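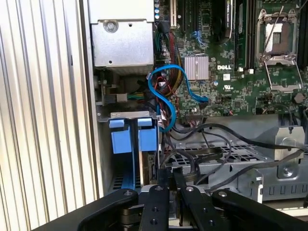
Section 4: Installing and Setting Up Your Okstead Wideband

Okay, the bung is welded in (if it isn't, go back to Section 3, I'll wait) and you've got the gauge, the sensor, the controller and the harness laid out on the bench. I've put this kit in my own car twice and in a bunch of customer cars since, and the whole thing is an easy Saturday morning if you don't rush the wiring. Most of the support calls I take are about grounds. So please read the note on grounds!

Before you start

You'll need a 7/8 inch wrench or an oxygen sensor socket, wire strippers, a decent crimper, a multimeter and a dab of anti-seize if the sensor threads came dry. Ours usually ship with it already on. Let the exhaust cool all the way down and disconnect the negative battery cable.

Caution: The sensor tip is ceramic and does not like being dropped. If it hits the floor, please don't install it and hope. It may read fine for a week and then start drifting lean on you.

Mounting the controller

1. Pick a dry spot inside the cabin. Up behind the glove box works great on most older cars. Under the carpet is a bad idea, especially if you live anywhere with road salt.

2. Zip tie or screw the controller down with the connectors facing the floor.

3. Feed the sensor end of the harness through the firewall using a rubber grommet. If you drill a new hole, deburr it first. I skipped that on my first one and chafed right through a heater wire by February.

4. Keep the harness away from plug wires and the coil. Where you have to cross them, cross at a right angle.

Wiring

5. Red goes to switched 12 volts. It has to stay live while cranking, so check it with the meter with the key in both positions before you crimp anything. Don't share this wire with the fuel pump.

6. Fuse it within a few inches of the source with the 5 amp fuse in the bag.

7. Black and black/white both go to ground, at the same point, as close to the ECU ground as you can get.

Note on grounds: I know it's tempting to throw one on the dash brace and the other on the nearest bolt. The car will run, the gauge will light up, and your logged number will sit a few tenths off from what the gauge shows. Ekaette Obi does our tech line and it's the first thing she asks everybody. One point, bare metal, ring terminals, done.

8. White is the analog output. Run it to a spare 0 to 5 volt input on your ECU or logger. If you're only using the gauge, cap it and tuck it away.

9. Plug in the gauge cable. It only goes in one way.

Free air calibration

Do this with the sensor out of the exhaust and hanging in clean air. Outside is best, or in the garage with the door wide open and nothing running. Keep the tip off the carpet and away from anything plastic, it gets seriously hot.

10. Reconnect the battery and turn the key on, engine off. The gauge will count through its warm-up.

11. Hold the gauge button until CAL flashes, then let go. When it goes steady, you're finished.

12. Key off. Let the sensor cool before you touch it, then thread it in by hand and snug it to the torque on the card in the box.
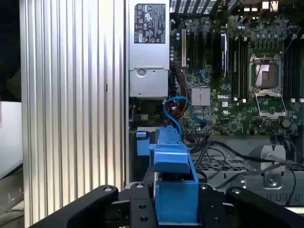
Setting up the Zumwood logger

If you bought the bundle (part 326) you also have the Zumwood logger and its cable. Install the software on your laptop before you plug the cable in.

13. Start the program, choose Devices, and pick Okstead Wideband from the list. Gasoline AFR is the default scale. Switch to lambda if you run E85, it'll save you a lot of head math.

14. Type in the two scaling points printed on the back of the controller. Compare the laptop to the gauge with the engine idling. They should agree to within a tenth. If they don't, go back to step 7.

15. Set an rpm trigger so you aren't scrolling through minutes of nothing. I use 1000 on mine.

First drive

Start it up and let it get fully warm. Look for a steady reading at idle and a quick swing when you blip the throttle. Now take a relaxed drive and save the log. No full throttle pulls yet, please! Write down the fuel you had in the tank along with it. I tune on 92 and I've confused myself more than once comparing it to an old log from race gas.

Caution: Never run the engine with the sensor installed and the controller unplugged. An unheated sensor soots up fast, and that isn't covered under warranty.

If the gauge shows E2, the heater circuit is open, so check the sensor connector and the fuse. E4 means low voltage at the red wire.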